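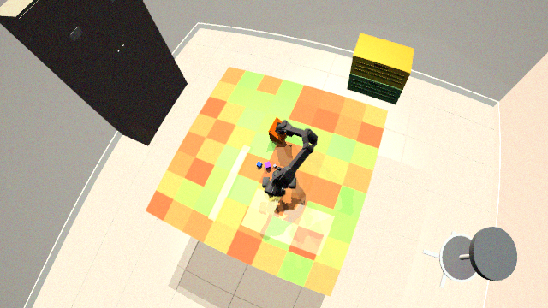
December 31, 2019

Last working day before the budget form locks, so most of it went on the arm cell request. Writing down where it stands while I still remember which number came from where.

The quote from Saha came back at 3,303 for the controller, cabling and one spare joint module. The arm itself is on a separate line and was approved in the fall. I had carried 129 for freight on my own sheet, copied from the old order, and Saha now folds freight into the total. Took it out. The form still shows it in the summary cell until someone with edit rights refreshes the page, and I do not have edit rights.

Spent the morning in the simulator checking reach. The base sits near the middle of the mat, and I kept it there for all of today's runs. With the elbow up and the forearm folded back, the gripper can point straight down over the orange block without the links getting anywhere strange. The small cubes close to the base are a different matter. The arm has to tuck in tight to get at them, and the planner rejected a good share of those poses. I logged 29 runs and 18 finished without a joint limit warning. Of the ones that did not, most were blue cube targets. I have not separated the cases where the limit was real from the cases where I had the limit typed in wrong, which happened at least once before lunch.

Consequence for the budget: if small parts close to the base are a true requirement, we need either a riser plate or a longer gripper adapter. Pruvunari sells both. The adapter is cheaper but adds mass at the worst place on the arm, and the payload margin with the larger block is already thin. I put the riser on the form and left the adapter in the notes field. Should rerun the same targets with the base lifted before anyone signs. I have no model of the riser yet, only a drawing with two dimensions missing.

Also need to decide about the floor. The real room at Flastonholm has a drain channel that I have never put in the model, and the simulated floor is flat all the way to the wall. A bolted pedestal would clear the channel if we shift the cell toward the door. Then the power drop is in the wrong place. Electrical work comes out of the building budget — in theory — and I have asked twice for that in writing.

Brikham called back about the used cabinet. Still available, no shelf kit, buyer pays for pickup. Measured the doorway again. It fits with the door off its hinges. I am leaving it as an optional line.

Form submitted at ten past four with the Saha total, the riser, the pedestal and a blank for electrical. The blank produced a yellow warning but the form accepted it.

For January: get the missing riser dimensions from Pruvunari, fix the joint limit file and put a comment in it, add the drain channel, ask Saha how long the quote holds. Backed up the run logs to the second drive.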